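WD 214 Wood Anatomy and Surface Quality
Handout 6: Knots and grain in solid tabletops
Instructor: Yaqin Yuan. Lab sections: Jocelyn Enriquez.

Reading before lab: chapter 4, through the part on reaction wood. Bring a hand lens.

1. Terms

Grain is the direction of the fibers relative to the long axis of the board. Figure is the pattern seen on the face, and depends on both the grain and the angle of the cut. The two words are not interchangeable in lab reports.

A knot is the base of a branch enclosed by the trunk. An intergrown knot was alive when enclosed, and its fibers run into the surrounding wood. An encased knot was dead, has a ring of bark around it, and may fall out on drying.
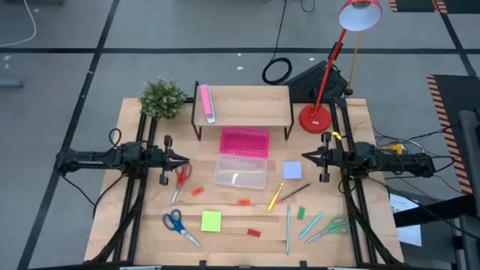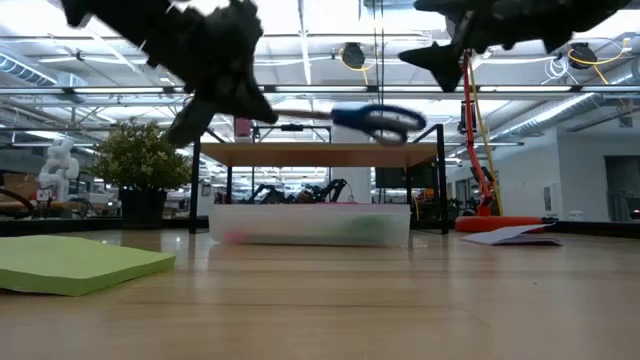
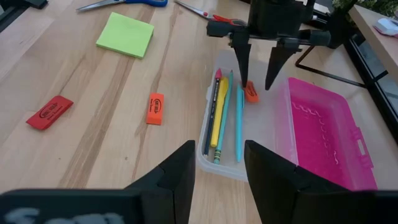

Grading for furniture stock is done on the face, before finishing. The Boutros panels in the lab rack were sorted this way: 367 were inspected, and 121 were set aside for defects on the face side. Size and soundness both count. A small dark knot like the one in the last view, near the lower center-left of the top, is recorded by its position and its widest diameter, and the darker streaks by length only. Color alone does not lower the grade. Whether a knot is intergrown or encased is settled with the lens, on the board itself.

2. Slope of grain

Slope is written as a ratio, rise to run. A slope of 1 in 10 means the fibers depart from the edge by one inch over 10 inches of length. Measure with the scribe, never from the figure.

3. Lab work

Staltthorpe rack, shelves A to C. Record slope on both faces and average the two. Values from the Ustska boards go on a separate sheet. Sheets are due in December, before the review session.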